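Vokach group: wrist camera exposure and grasp success in home trials

Jan 4, 2021

The Vokach manipulation group has finished the first analysis of its home trials with the two-arm platform. The question was narrow: how much of the gap between lab and home grasp success comes from lighting, and how much of that can be recovered without retraining the policy.

Maeve Mac Suibhne and Aqeel Kiani ran 1354 grasp attempts on soft household items, mostly cushions and folded cloth. The same policy was used throughout. Attempts were split between fixed exposure, set once at the start of a session, and a metered mode in which each wrist camera sets its exposure from a small window just ahead of the gripper fingers. Full-image metering was tried in July and dropped early. In rooms with a bright door or window on one side it pulled the exposure down so far that dark upholstery lost all texture, and the policy tended to close short of the object.

Of the failures under fixed exposure, 133 were traced to saturated or underexposed wrist images in the last second before contact. Under windowed metering the count was 53, from an equal number of attempts. Failures from other causes (slip, double pick, collision with the furniture) did not change by a margin worth reporting. Areeba Lodhi labeled the failures from the logs without knowing which mode had been used, and Waqas Khokhar relabeled a subset as a check. They disagreed mainly on slips, where the finger pads hide the object at the moment of closing.

Two limits should be noted. The metering window is placed by hand for each gripper and has to be redone after a finger change. The method also does nothing for the head camera, which still loses part of the floor when strong daylight comes in from the side. The base planner treats those pixels as unknown and slows down, so runs in bright rooms take longer even when the grasp itself goes well.
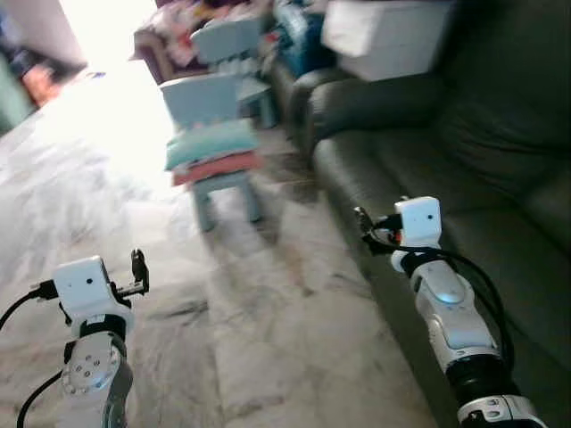 Both arms in a living room with strong light from the upper left, seen from head height.

Polyxeni Balaskas is now porting the metering code to the Prallo controller, where exposure changes can be time-stamped together with the joint states. At present the two logs are aligned afterward, which leaves an offset of up to 2 image periods. The next round of trials will use the same item list and add glossy packaging. Groups that want the failure labels before the write-up is out should contact Areeba Lodhi.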